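**CLUNDTHORPE, November** — Oltitz has suspended automatic operation of its Rikivar gripper control software after a fault was found in the way it manages closing force on thin-walled plastic containers. No injuries have been reported. Customers running version 13 should read the instructions in this notice before restarting any cell.

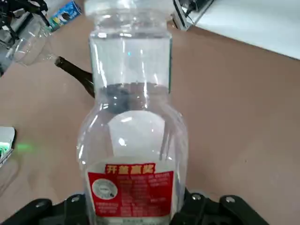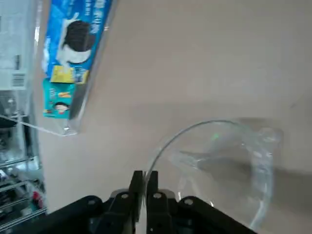
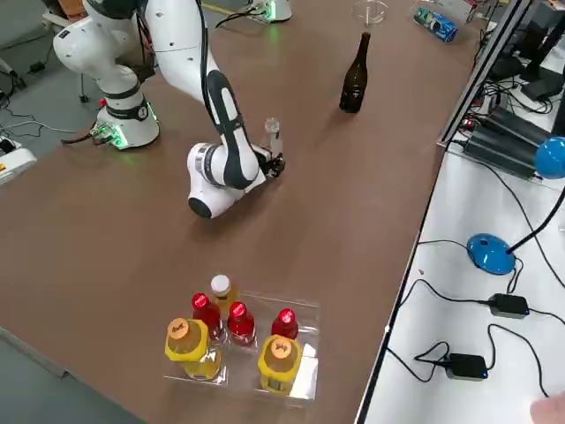

*Tabletop handling work at the Clundthorpe test site.*

## Nature of the fault

Rikivar sets a force limit each time the gripper closes on an item. Under certain conditions, version 13 fails to clear the limit used for the previous item. A gripper that has just released a heavy glass bottle may then apply the same force to a light plastic one. The result can be a crushed container, a spill or a dropped item.

The fault was first noticed at Clundthorpe, when a plastic bottle collapsed during a routine transfer. A review of 2,549 recorded grasps found that the old limit had been carried over in 14 of them. All 14 followed a paused cycle that was resumed from the operator panel. Cycles that ran without a pause were not affected.

The emergency stop and the arm's own collision detection are separate from Rikivar and worked as intended throughout.

## What customers should do

- Stop automatic cycles on any cell running version 13.
- Do not resume a paused cycle. End it, open the gripper fully and start again in manual mode.
- Remove open containers and liquids from the reach of the arm before testing.
- Keep hands clear of the fingers until the force reading has returned to zero.
- Save the grasp log and send it to Oltitz support. Logs are overwritten after 100 cycles.

Sites still on version 12 may continue normal operation and should not upgrade at this time.

## Next steps

A corrected release is being tested at Clundthorpe and at the company's Gbeho facility. It clears the force limit whenever the fingers open — including after a pause — and blocks the next grasp if the reset cannot be confirmed. Oltitz will issue the release only when both sites have completed their checks.

Oltitz regrets the disruption to its customers. Service contracts will be extended to cover the period of suspension. Questions may be directed to the Oltitz support desk.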